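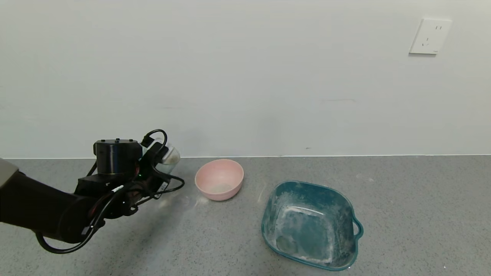
Caderno de oficina, novembro, fim da tarde

Segunda sessão de teste do Korkden com a economia nova. Escrevo isto ainda com a mesa por arrumar, senão amanhã já não me lembro de metade.

Para quem não esteve: mudámos o mercado da cortiça. Antes cada jogador vendia quando queria ao preço da tabela, e quem chegava primeiro ao porto ficava com o jogo na mão. Agora há um preço comum que desce uma casa por cada venda e só volta a subir no fim da ronda. A ideia foi da Huia McKinnon (eu estava contra, fica registado) e a verdade é que a mesa ficou muito mais viva. As pessoas passaram a olhar umas para as outras antes de vender, a fazer contas de cabeça, a perguntar "vais vender agora?" com aquela cara de quem não quer saber a resposta. Gostei imenso disso!

Jogámos a quatro: eu, a Huia, a Kylie Te Moana e o Jorge, que nunca tinha visto o jogo. Explicação das regras demorou demasiado. O Jorge percebeu o mercado à primeira mas ficou perdido nas licenças de descortiçamento, e com razão, o texto do cartão diz "pode" onde devia dizer "deve". Corrigir em todos os cartões de licença, incluindo os dois que estão só no ficheiro e ainda não imprimi.

Duração: 90 minutos sem contar a explicação. O objectivo continua a ser 45 para três jogadores, estamos longe. A parte lenta é o fim de ronda, quando se repõe o mercado, se paga a renda dos montados e se roda a carta de clima. São três passos e em todas as rondas esquecemos um (quase sempre a renda, convenientemente esquecida por quem a tinha de pagar). Vou experimentar pôr os três num só marcador que anda pela margem do tabuleiro.

Pontuação final: a Kylie ganhou, com folga. Fez uma coisa que não previmos -- comprou a cooperativa logo na segunda ronda, deixou-a parada e foi recebendo a parte dela de cada venda dos outros. Não vendeu uma única rolha até ao fim. Perguntei-lhe se se tinha divertido e ela disse que sim, mas que não voltaria a jogar assim por já saber que ganha. Fiquei a pensar nisso o resto da tarde. É um problema sério. A cooperativa é suposto ser a parte simpática do jogo, a carta em que todos põem dinheiro e todos tiram, e neste momento funciona como a melhor propriedade do tabuleiro.

Hipóteses para a cooperativa, por ordem de preguiça:
a) subir o custo de entrada. Fácil, mas só atrasa o problema uma ronda.
b) quem entra na cooperativa tem de vender pelo menos uma vez por ronda, ou perde a quota. Gosto desta.
c) a cooperativa vota o preço. A Huia adora, eu tenho medo de que acabe em discussões de dez minutos por ronda.
Testar a b) primeiro. Se falhar, faço a c) com votação secreta e paciência.

Sobre o tema: o Jorge perguntou se o jogo era a favor ou contra as cooperativas. Respondi que era um jogo sobre cortiça, e a Kylie riu-se na minha cara. Tem razão, claro, qualquer jogo com rendas e quotas acaba por dizer alguma coisa. Mas não quero escrever um manifesto na caixa. Prefiro que cada um saia da mesa zangado com quem quiser. O texto de ambiente na primeira página das regras está comprido e a tentar explicar-se, cortar para metade.

Componentes. As cartas do protótipo estão gastas nos cantos e já se reconhece a praga de costas, o que é batota involuntária. Reimprimir o baralho de clima todo. Os marcadores verdes e azuis confundem-se à luz do candeeiro, trocar os azuis por amarelos. Faltam discos de madeira, acabaram na quarta ronda e andámos a usar moedas.

Falei com a gráfica Keogh sobre uma tiragem pequena. Pediram o número de peças por caixa e dei-lhes 331, a contar com cartas, discos e cubos. Responderam que é muito para o tamanho de caixa que queremos. Ou cortamos cubos ou mudamos de caixa, e a caixa maior leva-nos o preço para cima. A Huia acha que se podem tirar os cubos de água, que ninguém usou na sessão de hoje. Eu usei um! Mas pronto, foi um.

O Aris, o jogo pequeno de cartas, fica em pausa até isto estar resolvido. Já sei que digo isto todos os meses.

Levar o Korkden ao encontro Jinow? A Kylie acha que sim, mesmo com a cooperativa partida, só para ver gente desconhecida a pegar-lhe. Inclino-me para levar, desde que o cartão de resumo esteja feito -- sem ele passo a noite toda em pé a responder às mesmas perguntas.

Para a próxima:
- regra b) da cooperativa, a três jogadores
- corrigir "pode" / "deve"
- marcador único de fim de ronda
- baralho de clima novo
- perguntar à Keogh o preço sem cubos de água
- cronometrar a explicação, que desta vez não o fiz

Versão das regras usada hoje: 3, com as emendas a lápis da Huia na página do mercado. Passar a limpo antes que se apaguem.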